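Wamasden Evening Courses
Care and Use of White Furniture at Home
Handout 4: Surfaces, seams and back panels
Version of 14 October 2024

Please read this handout before the practical hour. Words that you will need for the written task are explained when they come for the first time.

1. Why we begin with the surface

Many students want to start with the boxes, the hooks and the labels. In this course we start with the board. A shelf or a tabletop is used every day, and most of the damage comes from small habits: a cup that is pulled and not lifted, a cloth with sand in it, a plant pot without a plate.

White boards have one advantage, they show dirt early. They also have one difficulty. A thin gray film from hands and kitchen air comes so slowly that the owner does not notice it before something is moved and a clean shape is left behind.

2. Matte and glossy

A matte surface spreads the light in all directions. A glossy surface sends it back like a weak mirror. Between these two there are many steps, and shops do not use the same words for them. In the lists of Lovex and Ullar you will find "satin", "silk" and "soft gloss", and in our sample box these three are nearly the same thing.

For cleaning, the difference is important:
Matte: use a damp cloth and little pressure. Strong rubbing in one place makes a shiny spot, and this spot stays.
Soft gloss: use a damp cloth, then a dry one. Without the dry cloth you will get stripes.
High gloss: use only a very soft cloth, always clean. Paper towels are not allowed in our practical hour.

Judge a surface by looking along it from a low position, with the lamp on the other side. From above almost every white board looks good.

3. Where the board meets the wall

The seam is the line where the flat board and the upright part behind it come together. On white furniture against a white wall it can be hard to find with the eye, and for this reason it is often forgotten.
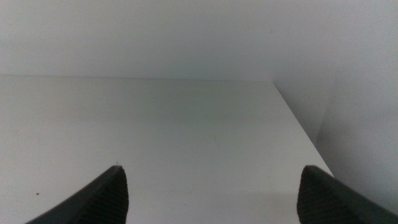
Fig. 1. White surface and white wall behind it. The seam is only slightly darker than the parts it joins.

Compare the two tones in Fig. 1. The wall is plain and smooth, and the board in front has a soft, slightly glossy finish, so the light changes gently across it. If you have the same colors at home, do not trust your eye alone. Pull a dry white cloth along the seam and look at the cloth.

Crumbs, dust and drops of water all move to the back of a board when we wipe away from the body. Wipe from the seam toward the front edge, and hold your other hand or a small tray under the edge. At the end go once more along the seam, with the cloth folded over one finger – not over a knife or a ruler, as some older books recommend.

4. How to put things back

Wait until the board is dry. In our training room 15 minutes is enough, but in a kitchen in August it can be less and in a cold hallway it is more. Place heavy things first and near the supports. Leave a space the width of two fingers at the back, so the air can pass and you can reach the seam next time.

Put felt pads under ceramic and metal. The Owino pads in the course box are self-adhesive; press each pad for 60 seconds and do not slide the object on the same day.

5. Practical hour (room 203)

Each pair receives one board, two cloths and a bowl with 200 ml of warm water. No soap in the first round.
a) Look at the board from above and write down what you see.
b) Look again from the low position. Write down what is new.
c) Clean the board from back to front, then dry it.
d) Repeat b) and compare your notes.

Please write full sentences. "Looks OK" is not an observation – say where you looked and from which side.

6. For next time

Choose one white or light surface at home and clean only the left half in the way described in section 3. Leave the right half for one week. Bring your notes, a drawing is also welcome. We will continue with drawers and their runners (Handout 5), so please also check if you have at least one drawer that you can take out completely.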